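Wood for Beginners, handout 4: Finishes and how to look after them
Evening class, Cencombe Adult Learning. Tutor: Sarla Dixit

Hello again. Last week we ran out of time because I got carried away about glue, so these notes cover what I meant to say as well as what I did say. Bring them with you, please, and a pencil, as there are gaps in the margin for your own scribbles.

Oil first. An oil finish soaks into the wood and hardens there, so you get very little sitting on top. I love it for tables because a scratch can be rubbed out and oiled over in an afternoon, and you needn't do the whole top (though I always end up doing the whole top). Put it on thin with a lint-free rag, leave it for 20 minutes, then wipe off everything that hasn't gone in. Everything! A sticky table is nearly always a table where somebody left the extra on and hoped for the best. Two thin coats a day apart will do for most things, three for a kitchen.

And the rags. I said this in April and I'm saying it again: oily rags can heat up by themselves and catch fire. Lay them out flat outdoors until they are stiff, or put them under water in a lidded metal tin. Don't scrunch them up in the bin. 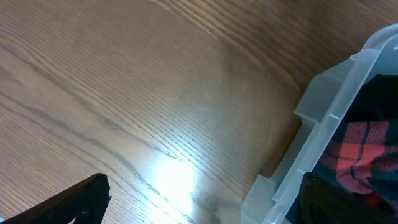
Varnish works the other way round. It makes a skin over the surface, and that skin keeps out tea, wine and small children with felt tips far better than oil does. The price you pay is repair. Once water gets under a chip, the patch goes cloudy and you will probably have to sand the lot back. Gloss shows every bump and every bit of dust, satin is kinder, and matt is the kindest of all if your sanding was a bit hurried - mine usually is.

Wax is lovely stuff and people expect too much of it. It smells nice, it feels nice, and a hot mug will mark it straight away. I use it on picture frames and boxes, or as a top layer over something tougher.

How to tell what you've already got, if you've bought the thing second-hand: put a drop of water somewhere hidden. If it soaks in quickly and darkens the wood, there's oil that has worn away, or nothing at all. If it sits there as a bead, there's varnish or fresh wax, and a fingernail will tell you which, as wax comes up in a little curl.

Sanding between coats: very light, fine paper, always along the grain. Going across it leaves scratches you won't spot until the finish is on, and then you'll see nothing else.

For next time, please finish both sides of your sample board, one in oil and one in varnish, and write the dates on the edge. Marek's group still has my good scraper, the one with the red handle. I'd like it back.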